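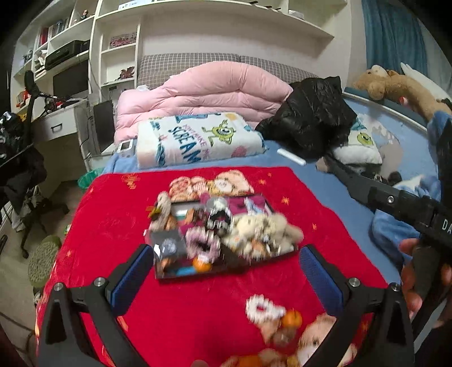 프레른쿰(Prerncombe), 2019-06-04

2장. 급수소 설치와 첫 급수

이 장은 임시 거주지에 Utach 접이식 물탱크를 설치하고 첫 급수를 시작하기까지의 절차를 다룬다. 부지 선정과 주민 협의는 1장을 마친 것으로 본다. 펌프 정비는 4장, 철거와 보관은 6장을 참조한다.

적용 범위

용량 2,000리터형과 4,000리터형에 공통으로 적용한다. 두 모델은 밸브와 호스 연결부가 같고 받침 면적만 다르다. Porkia 지역에 이미 배치된 구형 탱크는 배수구가 옆면에 있으므로 5번 단계를 부록의 절차로 대신한다.

설치 전 확인

탱크 본체, 바닥 깔개, 주입 호스, 분배관, 수도꼭지 묶음, 잔류염소 측정 키트가 모두 있는지 포장 목록과 대조한다. 빠진 품목은 403번 서식에 적어 창고로 보낸다. 수도꼭지 고무 패킹은 분배관 상자 안쪽 봉투에 따로 들어 있다.

설치 순서

1. 화장실과 쓰레기 구덩이보다 높은 쪽에서 평평한 자리를 고른다. 급수차가 들어와 돌려 나갈 수 있어야 한다.
2. 돌과 나무뿌리를 걷어내고 바닥을 다진다. 모래가 있으면 얇게 편다.
3. 바닥 깔개를 주름 없이 펴고 네 귀퉁이를 고정한다.
4. 탱크를 깔개 가운데에 놓고 펼친다. 끌어서 옮기지 않는다.
5. 배수 밸브를 낮은 쪽으로 향하게 한 뒤 잠근다.
6. 주입 호스를 연결하고 잠금쇠가 걸릴 때까지 돌린다.
7. 분배관을 받침대에 올리고 수도꼭지를 끼운다. 어린이와 휠체어 사용자가 쓸 꼭지는 낮은 받침대에 단다.
8. 수도꼭지 밑에 자갈을 깔고 배수 도랑을 판다. 도랑 끝은 통행로를 피해 낸다.

주의: 물이 든 탱크 위에 올라가거나 물건을 얹지 않는다. 4,000리터형을 가득 채우면 물 무게만 4톤이므로 경사진 땅에서는 탱크가 밀려 내려갈 수 있다.

세척과 소독

1. 탱크에 깨끗한 물을 조금 채우고 염소 용액을 넣는다. 농도는 약품 용기의 표를 따른다.
2. 물이 안쪽 면에 고루 닿도록 양쪽을 번갈아 들어 흔든다.
3. 수도꼭지를 하나씩 열어 염소 냄새가 나면 잠그고, 정해진 시간 동안 그대로 둔다.
4. 소독수를 모두 빼고 깨끗한 물로 헹군다. 소독수는 개울이나 밭에 버리지 않는다.

주의: 염소 용액을 다룰 때는 장갑과 보안경을 착용한다. 산성 세제와 절대 섞지 않는다.

첫 급수

1. 급수차 운전자에게서 취수 지점과 출발 시각을 받아 적는다.
2. 주입 전에 물의 탁도를 확인한다. 흐린 물은 받지 않고 침전 처리를 먼저 한다.
3. 절반쯤 채운 뒤 멈추고 이음매와 밸브에 새는 곳이 없는지 살핀다.
4. 나머지를 채우고 염소를 투입한 다음, 접촉 시간이 지나면 수도꼭지에서 잔류염소를 잰다.
5. 측정값이 기준 안에 들면 기록지의 표시란에 Ok라고 적고 급수를 연다. 벗어나면 꼭지를 잠근 채 투입량을 조정해 다시 잰다.

참고: 이용 주민이 2,000명이 넘는 곳에서는 급수소를 하나 더 두고 줄을 나눈다. 급수 시간은 주민이 쓰는 언어로 모두 적어 입구에 붙인다.

기록

잔류염소는 매일 아침과 오후에 재고, 급수차가 다녀갈 때마다 한 번 더 잰다. 기록지는 현장에 두고 사본을 매주 지역 사무소에 보낸다. 10월 이후 우기 대비 점검표는 별도로 배포한다.

다음 장: 3장. 가정용 물통 배부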